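Calholm Community Hall – Kitchen and Craft Room Safety Walk-Through
Date of check: January 6, 2018
Checked by: Nataša Matić
Second pair of eyes: Sena Annan
Next check due: September

Key: OK = fine as is. FIX = needs doing before the next booking. WATCH = look again next time.

ENTRANCE AND HALLWAY

1. Front door opens fully and closes by itself – OK
The new closer is brilliant! You can push through with both arms full and it doesn't clip your heels any more.

2. Exit sign lit, both sides – OK

3. Floor clear of mats with curled edges – FIX
The long brown mat has curled again at the kitchen end. Please roll it up and put it in the shed. I'd sooner have muddy lino than someone's hip.

4. Fire extinguisher on bracket, pin in, needle in the green – OK
Tag is current. Sena showed me how to read the tag punches properly and now I want to go and read everybody's.

5. Evacuation plan on wall – WATCH
Still shows the old storeroom door. Good enough to get people out, but it should be redrawn when the Noten wing opens.

KITCHEN

6. Gas shut-off labelled and reachable – OK
Turns easily. Lovely big label, thank you to whoever did that.

7. Range hood filters clean – FIX
Greasy on the left side. A hot soak in the sink will do it.

8. Smoke alarm tested – OK
Very loud. Apologies to the ukulele group.

9. Power points near sink, covers on and uncracked – OK

10. Hot water at hand basin – FIX
Far too hot for little hands. The mixing valve needs turning down, and that's a plumber's job, so please don't have a go with a spanner. Sitompul Plumbing have the key code.

11. Fridge temperature log filled in – WATCH
Two gaps in December. Otherwise the neatest log I have seen in this hall, so keep going!

12. First aid kit complete – FIX
Burn gel is out of date and the small scissors have wandered off. Everything else is there, including more triangular bandages than we could use in a year.

13. Knives in block or drawer guard – OK

CRAFT ROOM

14. Extension leads tested and tagged – OK
All passed. The 25 metre lead on the drum is best kept for outside. If it must be used indoors, unwind it right to the end, as a coiled lead under load gets properly warm.

15. Irons and heat press switched off at the wall – OK
I love the red cord tags Takska Quilters have added. You can see from the doorway what's plugged in.

16. Table legs locked – FIX
Second trestle from the window has a sloppy catch. It held when I leaned on it, but it gave a bit when Sena did the same from the other end. Out of use until the catch is replaced. There's a note taped on top.

17. Shelving fixed to wall – OK
The top shelf is rated to 110 kg across its whole length. It's written on the bracket now, so there's no more guessing with the paint tins.

18. Fabric and felt stored away from heaters – WATCH
Bolts are a good metre clear. Offcuts tend to creep back along the bench, so a lidded tub would be a nice addition.

19. Work surfaces, glare and lighting – WATCH
Much better than last year. Strong light can still wash out anything white, and you do want to see your edges when there's a rotary cutter in your hand. A dark cloth underneath helps with the outline. 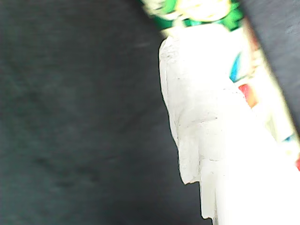

Item 19: white piece on dark grey cloth, strong light.

20. Rotary cutters closed and hung up – OK

21. Needle and blade bin less than three-quarters full – OK

OUTSIDE

22. Ramp surface and handrail – OK
The grit paint has lasted really well. No wobble in the rail anywhere.

23. Bins away from the wall – FIX
Pushed up under the eaves again. They need to be 2 metres off the building, on the concrete pad.

24. Gutters and downpipes – WATCH
Leaves on the north side. Worth a clean before the next big rain.

25. Car park light – OK
Comes on at dusk and stays on. What a difference!

GENERAL COMMENTS

The hall is in great shape and it's a pleasure to check a place people clearly look after. The hot water and the trestle come first, please. The mat and the bins can be sorted in five minutes by whoever is next in. We have up to $200 for small repairs without asking for a quote, and the catch, burn gel and scissors should all fit inside that.

Sena will ring the plumber. I'll pick up the first aid bits and sign off items 12 and 16 on this sheet when they're done.

Signed: N. Matić, S. Annan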